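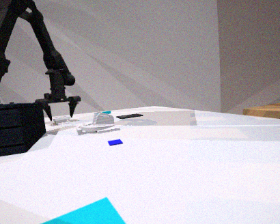
Breltach Bench Planner – try the cell before you buy the arm

Hi, I'm Loredana Pagano. I run the small equipment side of Brondurden, and Bench Planner is the thing I talk about most on the phone, so I figured I'd write it all down properly. If you've been asked to put a robot arm on a workbench and somebody wants a number from you by next month, you're the person I had in my head while typing this.

Bench Planner is a simulated tabletop cell. You get an arm, a gripper, a table and whatever parts you want to put on the table, and you find out what fits where before any money leaves the building. It runs on an ordinary office computer with a decent graphics card. No arm required, which is sort of the whole idea!

What it's good for

I bought my first arm (years ago, different job) off a reach figure in a brochure. The reach was fine. The trouble was everything along the way – the wrist needed more room than I'd left for it, and one fixture sat so close to the wall that we could only come at it from straight above. We ended up paying for a second table. I still think about that table.

So the planner spends most of its effort on the boring stuff. Can the gripper open fully over that little rack, or does it bump the thing next door? If you push the fixtures to the far side of the table to keep the middle clear for loading, does the arm still get down to them at a sensible angle? Low, flat parts are the ones I'd try first. People always test with a nice tall block, and then the real job is a thin tile lying flat on the bench, and now you're shopping for different fingers.

My advice is to start with plain shapes in loud colors. They're much easier to tell apart when you're shuffling a layout for the tenth time, and you can bring in your own part models once the general arrangement has settled down. White fixtures on a white table look lovely and clean and will drive you a bit nuts by the afternoon. Change the table color, it's under Surfaces.

What you get

The base license covers one seat and one site. It comes with:

Arm models with a parallel gripper, fingers swappable between wedge, flat and padded
A parts shelf of blocks, tiles, trays, bars and small racks, all resizable
Reach and clearance checks, run on a single position or on a whole layout
Side-by-side comparison of up to 2 layouts
Import for your own part and fixture models
A budget sheet that fills itself in from the layout (more on that below)

The Endow add-on lets you record a run of moves and replay it after you've changed something. I'd skip it in your first month. If you find yourself rebuilding the same pick over and over, call me and we'll add it then.

The budget sheet

This is the bit customers like best and it's easily the least glamorous. Every item in your layout gets a line: arm, gripper, fingers, table, fixtures, guarding, cabling, install. You type in your own quotes. We don't preload prices, as they'd be out of date by the time you read them and then you'd be cross with me.

Ubaldo Benedetti, who built the sheet, put in a line for spare fingers and wouldn't let me take it out. He was right. There's also a line for time, and please fill that one in. An arm that arrives before the table does is an expensive coat rack.

How long should planning take? Our last batch of first-time buyers went from blank table to a layout they'd sign off in 42 working hours on average, spread over several weeks. The longest part was measuring fixtures they already owned. So measure first, if you can stand it.

What it won't do

It won't tell you how a slippery part behaves in real fingers. Contact in the simulator is decent and I trust it for "does this fit" and "does this collide," but I wouldn't buy a gripper on the strength of a simulated grasp alone. Borrow one, or send us your parts and we'll try them on the bench here.

Lighting is for looking at, too. If you're planning on cameras, don't judge glare or shadows from the rendered view. Nikola Đorđević on our support desk can talk you through what to test for real, and he's very patient about it.

It also isn't a safety assessment. You still need one of those from somebody qualified, and it should have its own line in your budget.

Buying it

Licenses are yearly. You can try the full version for 56 days, which I pushed for because approval chains are slow and a short trial runs out while you're waiting on a signature. Layouts you make in the trial carry over.

If you already have the Gatti table frames, tell us when you order and we'll send the matching models along with your license. The next big release is planned for November and current licenses get it at no extra charge.

For quotes and school pricing, ask for Benedetta Amato. For anything about whether your idea is sensible, ask for me – I like those calls, and a rough sketch with dimensions on it is plenty to get started.

Page last updated April 27, 2026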